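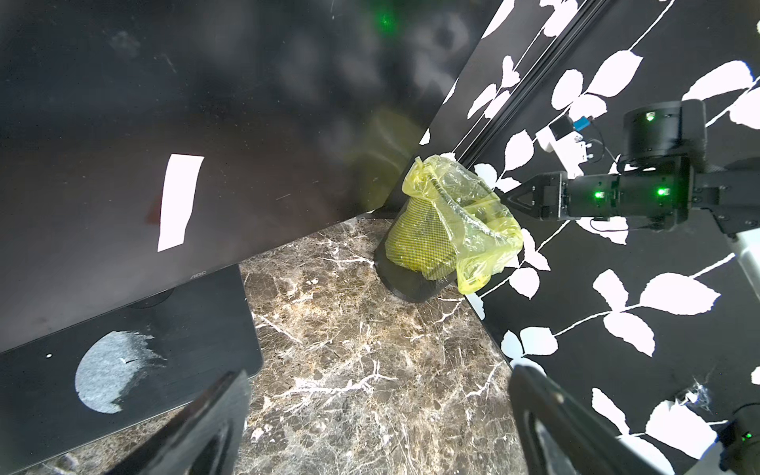 Getting the home office corner back under control

I work from home most of the week now, in what the real estate agent called a study nook and what my sister calls the hallway. It's small, it gets the afternoon sun, and everything in it collects dust like it's being paid to. Over the past couple of years I've tried most of the cleaning tips going around and thrown out the ones that didn't earn their keep. What's left is below, in no real order.

Screens first

Turn the monitor off before you start. Dust and finger smears show up beautifully on a dark screen and you can't see a thing with a spreadsheet glowing behind them. Let it cool down too. A warm screen dries the damp patches before you've wiped them, and then you've got streaks on top of your smears.

I use two microfibre cloths, one dry and one barely damp with plain water. Dry one first, top to bottom, no pressing. Then the damp one for anything that's stuck on (I sneeze a lot in spring, let's leave it there). Then the dry one again. Never spray anything straight onto the screen! It runs down into the bottom edge and sits there, and I killed a perfectly good second-hand monitor that way in my old flat. No glass cleaner either, no metho, no paper towel. I know your mum used paper towel on the telly for thirty years. The telly was made of thick glass back then and could take it.

While you're there, do the back. The vents at the top fill up with grey fluff and a soft paintbrush gets it out better than anything. I keep a cheap pastry brush in the drawer for this and it has never been near a pastry.

Glare

If you're squinting by three o'clock, sort out the light before you start blaming your glasses. Sit at the desk with the screen off and look for what's shining back at you. It'll be a window or a lamp nearly every time. Turning the desk side-on to the window fixed most of mine. Tilting the screen a little fixed most of the rest. I've got a cheap blind as well now, which I pull halfway down after lunch and forget to put back up until the next morning.

Scuffs on black plastic

Shiny black plastic looks gorgeous for a week. After that you get those pale rubbed patches wherever something has been dragged across it, and they drive me mad. A few things I've learned:

Work out if it's dirt or a scratch before doing anything. Rub it with a damp fingertip. If it fades and stays faded when it dries, it's dirt or old sticker glue, and warm water with a drop of dishwashing liquid will shift it.

If it disappears while it's damp and comes back when it dries, it's fine scratching. You won't clean that off. A tiny bit of plastic polish on a soft cloth, small circles, will soften it. I went through half a tub of Hosum on an old printer lid and it came up pretty well, though I wouldn't call it new.

Matt plastic is a different animal. Polish it and you get a shiny spot that looks worse than the scuff did. Leave it, or put a plant on it. (On a saucer, please.)

Sticker glue comes off with a dab of cooking oil left on for ten minutes, then the soapy water. Eucalyptus oil is quicker but try it somewhere hidden first, as it can dull some plastics.

Marble and other fussy stone

This is where I've made my worst mistakes. We had a marble-topped hall table growing up, and I cleaned it with vinegar one December as a surprise for Mum before the relatives came. It was certainly a surprise. Vinegar, lemon juice, bathroom cleaner, anything acidic will eat the polish off marble and leave a dull mark that no amount of wiping will bring back.

So for marble it's warm water, a few drops of gentle dishwashing liquid, a soft cloth that's been wrung right out, then a second cloth with clean water, then dry it straight away. The drying matters more than you'd think. Our water's hard and it leaves cloudy little rings if I let it dry on its own.

Dark stone with pale veins is wonderfully forgiving about crumbs and terrible about dust. You can't see the toast but you can see every bit of fluff from across the room. A dry microfibre cloth every second day is less work than a big scrub once a fortnight.

Put felt pads under anything you slide around, and wipe up coffee, juice and wine the minute it lands. Renato Mangubat, who did our bathroom tiles and knows a lot more about stone than I do, told me to check the sealer by leaving a few drops of water on it for ten minutes. If the stone goes darker underneath, it's time to reseal. He uses a sealer called Zandison and I've stuck with that, but I'm sure there are others as good.

Wire mesh bins, pen pots and letter trays

I love mesh things and I hate cleaning them. Dust gets into all the little holes and a cloth just pushes it through to the other side. What works is the vacuum with the soft brush head on the outside, then a dunk in the laundry tub with warm soapy water and a going-over with an old toothbrush. Rinse it, shake it hard (outside, trust me), and stand it upside down on a towel in a breezy spot. Get it properly dry, with special attention to the seam around the bottom. Water sits in there and that's where the rust starts.

If you've already got a spot of rust, rub it with scrunched-up foil, wipe, dry, and touch it up with a bit of black enamel. Nail polish does at a pinch!

Line a mesh bin. I went without for ages because I liked the look of it, and then I dropped in half a mandarin and went away for a long weekend. Pencil shavings go straight through the holes as well. A paper bag folded down inside looks nicer than plastic and goes out with the recycling if you've only put paper in it. And keep a rule about food. Teabags and apple cores walk to the kitchen.

Cables

I've bought the boxes, the trays, the spiral wrap, the lot. The only things still in use are a roll of Velcro strip and a packet of bread tags. Write on the bread tag, clip it round the cable near the plug, done. It means I no longer turn the modem off when I'm after the lamp.

Get the power board up off the floor if you can. Mine's screwed to the underside of the desk, and the vacuum can finally get into the corner. Unplug everything before you go dusting it, obviously, and don't use a damp cloth anywhere near it.

The corner behind everything

Every desk has one. Pull the chair out, move what you can lift, and do the back corner first while you've still got the energy. I used to save it for last and then run out of puff and push the chair back in. For the skinny gap beside the wall, pull an old sock over a ruler and hold it on with a rubber band. A dry sock for fluff, a slightly damp one after.

My actual routine

Three minutes at the end of the day: cup to the kitchen, papers in the tray, dry cloth over the desk. Once a week I do the screen and empty the bin. Once a month, the cables come up and the mesh things go in the tub. I skip the monthly one fairly often and the place hasn't fallen down.

A couple of bits from the comments on my last page

Manuela Greco asked whether baby wipes are okay on a keyboard. I'd say no, they leave a film and the fluff sticks to it. Tip it upside down, tap it, use the pastry brush, then a barely damp cloth over the keys with the thing unplugged.

Someone else wanted to know where I get my cloths. They're the plain Tavow ones and I wash them on their own, cold, no fabric softener. Softener clogs the fibres and then they just move the dust about. If yours have stopped working, try a wash with a good splash of white vinegar before you chuck them. Just keep that vinegar away from the marble.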